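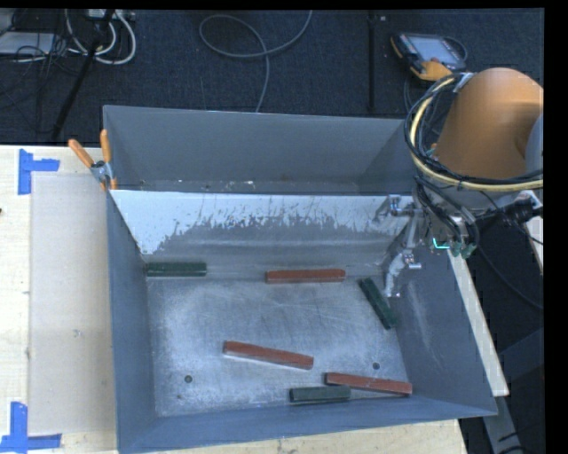

Student Robotics Forum > Clubs and Class Projects > Bin picking: is our 81 percent worth anything?

hikmont_lempi
Second-year team here, project name Rokis. The task is blocks in a metal bin, two colors, arm picks one and sets it outside. Our last full run was 60 attempts and the gripper came out with a block on 81 percent of them, rounded. Our advisor (Raimo Niskanen, some of you had him for controls) wants us to put that number on the poster in May. I'm not sure I want my name under it. Would you?

tbeaudoin
No. 81 percent of what? If you set the blocks out flat with space between them every time, you measured how well you place blocks.

hikmont_lempi
They're mostly flat, yes. We drop them in by hand and don't fuss over it. Sometimes one ends up against a wall and we leave it there.

tbeaudoin
"Mostly flat" is the whole problem. Bin picking is hard when parts are piled up and hiding each other. Three reddish brown and three green with bare floor all around them is a tabletop task with walls on it. Fine for a class. I wouldn't print "bin picking" in big letters.

asdis_d
Disagree with Trevor, a bit. Walls are not nothing. Try getting a finger down beside a block that sits tight against the side and see how your planner likes it. And a scuffed metal floor is miserable for depth. We lost most of a semester to shiny metal on Nenunent and our parts weren't stacked either.

tbeaudoin
Sure, so report the wall cases by themselves. I bet that's where nearly all the misses are, and the number for open floor is up near perfect. One average over both tells me nothing.

hikmont_lempi
I went back through the log. Most of the misses are wall or corner, you're right about that. The rest are greens, which are the shorter ones. The grasp point lands too near the end and the block swings out.

Raimo N.
Advisor here, since I was mentioned. A poster needs a number. People stop for a number. Lempi can explain the conditions to anybody who asks.

tbeaudoin
With respect, people don't ask. They take a picture of the poster and it turns up in somebody's related work.

asdis_d
Put the conditions in the same sentence as the number, same font size. "Six blocks, single layer, placed by hand." Then it's a fair number and Raimo still gets his poster.

hilkka.k
What happens on a miss? Does it retry, and does a retry count as a new attempt? We had a team at Pitkänen two years back that counted three tries as one and nobody caught it until the final review.

hikmont_lempi
A retry is a new attempt. No resets in between unless a block gets stuck.

hilkka.k
And when one gets stuck, who unsticks it, and is that logged?

hikmont_lempi
Whoever is standing closest. Not logged. OK, I see where this is going.

tbeaudoin
Then 81 is a ceiling. Run it again with the hand resets written down and I'll stop complaining. About that part.

hikmont_lempi
We have the lab until 9 pm. Will post the new split, wall and open floor, with resets in their own column.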